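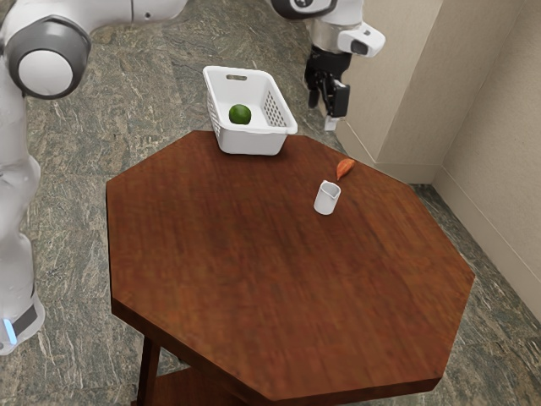 Fig. 1. White arm beside the table.

Home > Manuals > Kitchen > Compost

Hatham Countertop Composter: Section 2, First Fill

1. Put the bin where it will live. Full, it weighs 38 pounds, and you will not want to change your mind.
2. Snap the Cistel filter into the lid, grooved side down. It goes in upside down quite happily and then does nothing at all.
3. Pour in the starter packet with 400 ml of lukewarm water. Stir. Do not sniff.

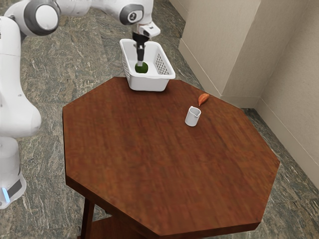

Page last changed: December 2, 2021

4. Add fruit and vegetable scraps, cut small. A whole lime will outlast your interest in composting.
5. Close both latches. The second click is the one that counts.
6. Leave the bin shut for 7 days. You will be tempted to look. The fruit flies are counting on it.

CAUTION: No meat, cheese or cooking oil. Stickers from the store don't break down either, and you'll be finding them in the flower bed next March.

NOTE: If you own the older Waster model, its lid fits this bin almost perfectly. Almost is how the smell gets out.

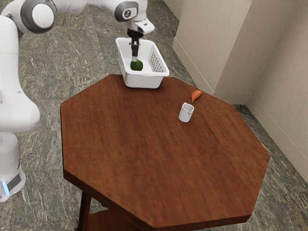 7. After the wait, lift the lid and stir from the bottom up. If the mix looks soupy, add a handful of shredded cardboard and shut it again. If it is dry and crumbly, add a splash of water.

Replacement filters are sold under the Srithong name and fit the same slot.

14 shares | 3 comments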